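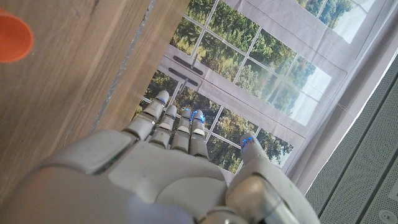 La mesa de madera y el telón con una ventana impresa, en el espacio de Dridemik.

Una ventana que no da a ninguna parte

Dridemik ha abierto en Baltdale un espacio de muestra para lo que llama «rincones de trabajo sin fachada»: una mesa de madera y, detrás, un telón con una ventana impresa. La idea es alquilar el conjunto a oficinas interiores, trasteros reconvertidos y pisos cuya única luz natural llega por el patio. El precio anunciado es de 400 euros por la instalación, más una cuota que la empresa no detalla en su folleto.

La promesa es ambiciosa para tratarse de un telón. Según Bjartur Hedegaard, responsable comercial, quien se sienta delante «deja de notar la pared a los 2 minutos». Preguntado por el origen del dato, Hedegaard habló de pruebas internas y de un cuestionario con 1473 respuestas. El cuestionario no se ha publicado. Tampoco se sabe si los encuestados estuvieron sentados ante el telón o si lo vieron en una pantalla.

La mesa convence más. El tablero tiene un tono marrón entre claro y medio, con la veta fina y a la vista, y no intenta pasar por otra cosa que un sitio donde apoyar los codos. Dridemik la vende también por separado, a 500 euros - más cara que la instalación completa en alquiler, un detalle que en la presentación se pasó muy deprisa.

Kiều Âu, interiorista que ha trabajado en varios locales sin luz exterior, no ve la novedad. «Se llevan pegando paisajes en los sótanos desde que hay sótanos», comenta. A su juicio, el dinero estaría mejor gastado en lámparas decentes y en pintar el techo. También advierte de que una imagen fija tiene la misma hora por la mañana que a las siete de la tarde, y eso, dice, acaba cansando.

La empresa responde que el telón se puede cambiar. Ekrem Keskin, encargado del montaje, calcula que la operación se hace en una pausa de café, aunque los motivos disponibles son por ahora pocos y los nuevos no llegarán hasta abril. Cada cambio se factura aparte.

El único cliente confirmado es Hanon, una gestoría que ocupa un semisótano cerca del mercado. Su gerente, Ásdís Ladefoged, ha firmado por un trimestre y prefiere no opinar todavía. Sus empleados, añade, habían pedido una ventana de verdad.

El espacio puede visitarse con cita previa.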